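Fetura Magazine > Features > Automation

The Grip That Would Not Let Go

The fault at the Ramholm laboratory was a small one. During a block-laying trial in August, a gripper was told to open and stayed closed. The arm then began its return move with the block still between its fingers. No one was hurt, but the second arm was inside the same work area, and the two came within 4 millimeters of each other.

Work with wooden blocks is often treated as harmless.
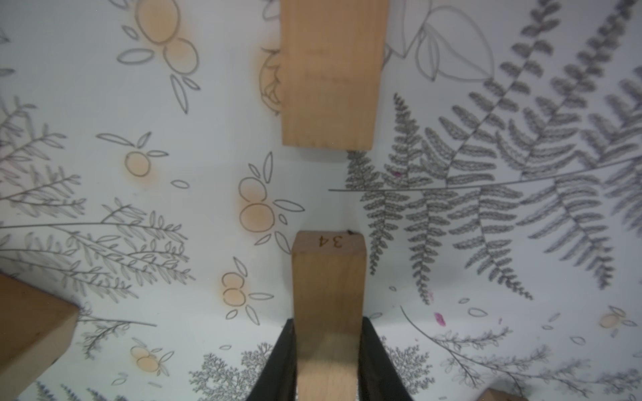 The controller had recorded the release as complete. According to Tiziana Marchetti, who led the review, the software checked only that the command had been sent. It did not check the position of the fingers. Her team went through 351 earlier cycles and found the same gap in every log — the open signal was assumed, never confirmed.

The laboratory has since changed the sequence. Each arm must now report its finger position before it may lift, and a missing report stops both arms. Travel speed near the table has been cut to 60 millimeters per second.

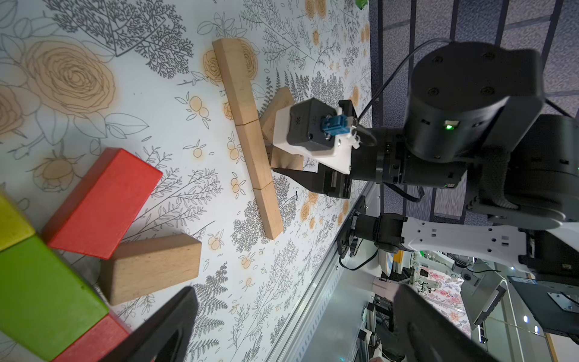 Why did the emergency stop not act on its own?

The stop circuit responds to contact force and to the manual button. Neither limit was reached, so the circuit had no reason to trip.

Ruwan Howlader, safety officer for the Padilla program, has asked the Dosdale site to make the same change before its next trials. Its arms run the earlier software.

Contact the editors | © 2018 Fetura Magazine | Back to top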